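Dikia Simulationspaket für Haushaltsroboter, Version 21

Bekannter Fehler: Nach einem Verbindungsabbruch fährt der virtuelle Arm ohne Kollisionsprüfung weiter. Betroffen sind Szenen mit mehr als 80 Objekten.
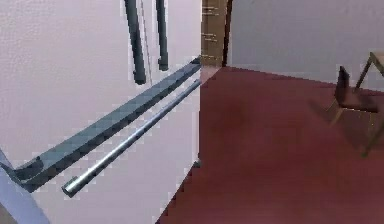 Xolani Makhubela: Bei uns lief der Arm nach dem Abbruch noch 2 Sekunden nach, der Not-Halt reagierte erst danach. Update dringend einspielen.

Das Update setzt alle Gelenke bei Signalverlust auf Halt. Bis zur Installation bitte keine Bahnen an reale Arme übertragen. Wohnraum- und Badszenen bleiben nutzbar. Bestellnr. 3552, Support über Ndlovu.
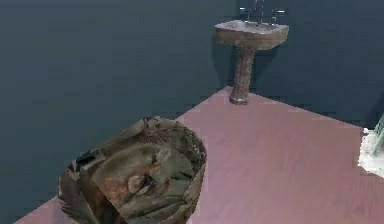
Badszene mit WC und Standwaschbecken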